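Open day at the Dokano works, Murkberg

Posted 3 Jan 2009

Filed under: Days out, Waste and rubbish

I have now been to four open days at places that say they are good for the planet, and I came home from three of them thinking I had paid for a bus ticket to be shown a brochure. The Dokano works was the fourth. It is a plant where old household electricals go to be sorted, mended or broken up, and it sits on the edge of Murkberg between a timber yard and a field with two horses in it. I went in July and have only now got round to typing up the notes.

Getting there first. The Dokano leaflet says the works is "a short stroll from the station". It is a forty-minute walk along a road with no pavement for the second half. There was a free minibus, which I found out about when it passed me. If you go, ask at the ticket window, as there is no sign for it.

Entry was free but you had to sign a sheet and put on a yellow waistcoat. The sheet already had 300 names on it by half past ten, or so the man on the gate told us with some pride. I did not believe him until I saw the queue for the tea.

The tour

We went round in groups of twenty. Our guide was a young man with a loud voice and a good memory for percentages. He began in the yard, where everything arrives on lorries and gets tipped into bays: fridges in one, televisions in another, and a long one for what he called mixed small, meaning kettles, toasters, hairdryers, radios and a surprising amount of string. The smell in the yard was of old fat and wet cardboard. I mention it as the leaflet shows the same yard with a butterfly over it.

The fridges are the serious end of the business. They have to have the gas drawn off before anyone can cut into them, and there is a separate shed for it with its own air supply. We were allowed to look through a window. A board beside the window said 939 fridges had been treated that month. I asked whether that was a lot, and the guide said it was a record. I asked what the month before had been and he said he would have to find out. He did not find out, though I saw him again at the end and reminded him.

After the fridges came the televisions. The old glass tubes have lead in them and hardly anyone wants them now. There were several rows of pallets wrapped in plastic film, going back a good way into the dark. One woman in our group asked where the glass went next and was told "to a partner". She asked which country the partner was in and was told it varied. I wrote this down word for word, as it seemed to me the most interesting thing said all morning.

I do want to be fair. The place was tidy, the people working in it had proper gloves and boots, and when a lad at the back of our group lit a cigarette he was told off by three staff at once. I have been to a works elsewhere where the guide was the one smoking.

What gets mended

The part of the day I had come for was the mending. Dokano makes a great deal of it. The banner over the door said "Repair first", and the same two words were on the mugs, the pens and the paper bags. According to the display in the entrance, 706 items were repaired and sold on in the last year for which they had figures.

Now, 706 sounds fine until you have stood in the yard. I saw more toasters than that in one bay. I put this to the guide, politely, and he said the figure left out items passed to charities, which were counted separately by the charities. Perhaps so. But if I had a second and bigger number, I would put it on the banner.

The mending is done upstairs in a long room with benches under the windows. Washing machines are kept at one end near the goods lift, for obvious reasons. The man doing the washing machines was the best thing in the building. He showed us the carbon brushes out of a motor, worn down to stubs, and said that a new pair costs less than a sandwich and that most of the machines he sees were thrown away for want of them. He had no leaflet. He also said that the newer models are harder, because the drum is sealed and a failed bearing means the whole tub, and that he would sooner have a fifteen-year-old machine than one from last spring. I would have happily listened to him for another hour but the guide had his eye on the clock. 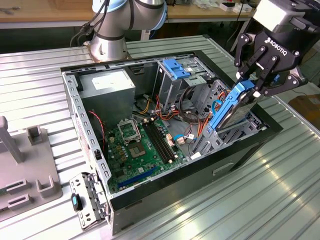

Second-hand goods live or die on whether the buyer trusts them, and I don't think the mending trade has faced up to that. With a washing machine you are worried about a flood. With a computer you are worried about what the last owner left on it, and the last owner is worried about you. A desktop tower lying open on its side looks harmless enough, all grey metal and green board, and the part that ought to bother people is the hard drive, sitting in its blue plastic carrier and looking like nothing much. Your bank letters could be on a thing like that. I asked what was done about wiping them and was told that it was "all done to a standard". I asked which standard. There was a certificate, apparently, and it was in the office, and the office was shut for the open day. I am willing to believe in the certificate. I would still take my own drive out and put a drill through it before I handed a computer in to anyone, and I would tell my mother to do the same.

The rest of the upstairs was lamps, radios and vacuum cleaners. The vacuum cleaners had been given a shelf to themselves, with a handwritten card saying that half of them had nothing wrong but a full bag or a blocked hose. That I can well believe, having once bought a new one for exactly that reason.

The shop

You leave through the shop, as you always do. It was better stocked than I had feared and dearer than I had hoped. A plain upright fridge, with a dent in the side, was 400 kroner less than a new one of the same size in the Saarinen store in town. I know this because I walked in there afterwards and looked. The new one came with a two-year guarantee and the dented one with ninety days. I don't say the dented one is bad value, but I don't think it is the bargain the label made out, and once you add delivery the gap gets very thin. Dokano charges for delivery and Saarinen was doing it free.

Small things were a different matter. Kettles, irons and bedside radios were cheap and had all been tested, with a dated sticker on the plug. I bought a radio. It has a nice warm sound and picks up two stations more than the one it replaced. The tuning knob slips a bit.

There was also a corner of new goods, which I thought odd for a place with "Repair first" over the door. Cotton bags, bamboo toothbrushes, a wind-up torch. The torch came in more packaging than anything else I saw that day.

The talk

At two o'clock there was a talk in the canteen by somebody from Huvik, the firm that collects the waste from the towns along the coast and delivers it to the works. It was supposed to last twenty minutes and went on for fifty. We had slides of lorries. We had a slide of a different lorry. The main point was that people should sort their rubbish better at home, and I noticed that the blame for nearly everything seemed to land on the person with the bin. Very little was said about the people who make a toaster you can't open without breaking it.

Someone asked that very question from the floor and got a round of applause. The answer was that Huvik was "in dialogue with manufacturers". So am I, in the sense that I once wrote to one about a kettle.

Tea and cake were good. The coffee was from a machine and tasted of soup.

Worth going?

Yes, with your eyes open. It is free, the fridge shed is worth seeing if you have never thought about what is inside a fridge, and the washing machine man alone is worth the walk. Children under eight are not let into the yard, so if you have small ones somebody will have to stay in the canteen with the colouring sheets.

What I didn't get was any straight account of how much of what comes in through the gate is really used again, how much is melted down, and how much is put on a boat. I asked at the desk on the way out and was given a form to fill in. I filled it in and put my address on it. At the time of writing I have had one reply, inviting me to the next open day.

Practical: minibus from the station on the hour, last one back at four. Toilets by the canteen only. Wear shoes you don't mind getting oil on. Cash only in the shop, and the nearest machine is back in Murkberg.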